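3. Before you order: planning your Pevodero cell

I wrote this section after our second cell at Candham, when I'd finally stopped buying things twice. Get a mug of tea and a tape measure, and do the whole of it before you ring anybody for a quote.

3.1 Work out what has to fit

1. Measure the narrowest place the arm will have to reach into. Do it at the front and again at the back (ours tapered, and I only found out with the arm on the bench!).

2. Write down the size of the gripper with both fingers fully open, and add the mounts behind them. The catalogue drawing gives you the fingers alone, and the mounts are a good deal bulkier.

3. Run the reach in the simulator with the wrist view switched on. The trial licence is fine for this, so please don't pay for the full one yet.

Note: go right in close. From across the room every gripper looks as if it'll fit anywhere. I like to park it up against the panels and just look at what I've got left on each side.
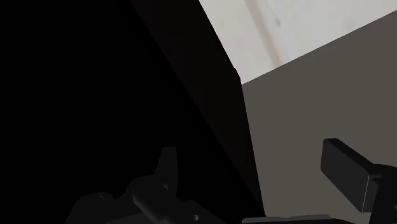 Fig. 3-1. Wrist view in the simulator, close in, with the two fingers at the bottom.

4. If a large part of your view comes out black, as it does on the left in Fig. 3-1, put a lamp on the shopping list now. You can add one in the simulator first and move it about until you're happy, and that costs you nothing.

5. Save a picture of each tight spot and send the lot to your supplier along with your measurements. Mine came back with a slimmer finger set I didn't know existed.

3.2 Put the budget together

1. Start with the gripper and fingers. The Budix set came to 1872 pounds for us, delivered.

2. Add spare finger pads. A pack was 352 pounds, which made me wince, but I'd still buy one with the first order. Waiting for pads with an idle arm is no fun at all.

3. Put 1000 pounds aside for lighting, brackets and cable. I know it sounds a lot for bits and bobs. We spent nearly all of it.

4. Ask for the delivery time in writing. Đorđević quoted us six weeks on the mounts, so if you need to be running by November, count backwards from there and order early.

Caution: don't order mounting plates until you've checked the bolt pattern against your own wrist flange. Plates drilled to order can't go back.

Caution: the simulator won't know about your air hoses and cables unless you draw them in. Leave extra room for them on the side where they bend.

3.3 Last look before you sign

Go back over your measurements with whoever will be using the cell every day, and let them have a play with the simulated arm too. Then fill in the order sheet at the back of this guide and keep a copy with your saved pictures. If anything on the quote doesn't match the sheet, ring the supplier before you sign it.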